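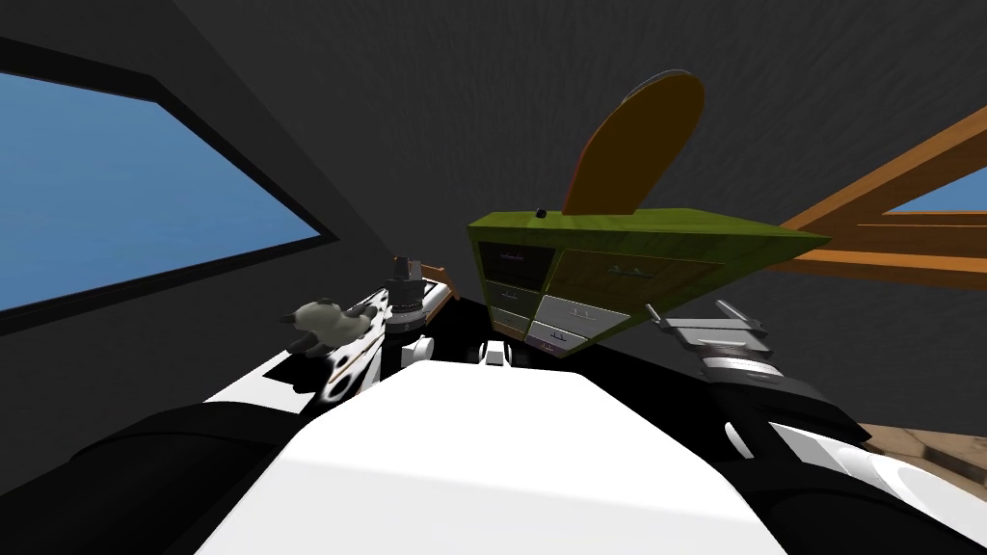

How long should the new rye starter go between feedings now that the kitchen has cooled down? Twelve hours is too short at this time of year, and I'm going to let it ride closer to sixteen and feed it by smell.

Bread notebook, September, early morning before the ovens are on

I've been meaning to write this up properly for Krisztina Oláh, who takes over the starters while I'm away, and of course I've left it until the coffee is half gone and the flour is all over my sleeves. Bear with me, Krisztina!

We have 2 jars going. Takács is the old one, all rye, thick as putty, named after the mill the first flour came from. Delon is the younger wheat one, and it is a bit of a show-off — doubles in no time and then collapses if you so much as go to lunch. Please don't mix up the spoons. I did it in the spring and Delon smelled of pickles for a week.

Last night's dough: 900 grams of flour, mostly the Hoseck bread flour with a scoop of dark rye, and 60 grams of Takács to start it off. Salt went in late, after the first rest, which I like better for the feel of the dough, though Ilona Győri thinks I'm imagining the difference and she may well be right. I gave it 3 folds, and by the last one it was holding its shape nicely and had that faint apple smell. Into the baskets and into the fridge before bed.

The new sack of Grerik wheat flour drinks more water than the old one. I held back a splash as usual and then ended up adding all of it and a little more, and the dough was still on the stiff side. Worth trying a wetter batch before we settle on it for the Saturday-style big loaves. I've written "thirsty" on the sack in marker so we don't forget.

For the feedings: keep Takács on the lower shelf, lid resting and not screwed down. If it smells like nail polish it's hungry, so give it a double helping and leave it alone. Delon wants feeding first thing and again before you go home.

Still to do: scrub the baskets (the long ones have gone gray in the creases), order more rice flour, ask Ilona for her seed soaker recipe again. I lost the card.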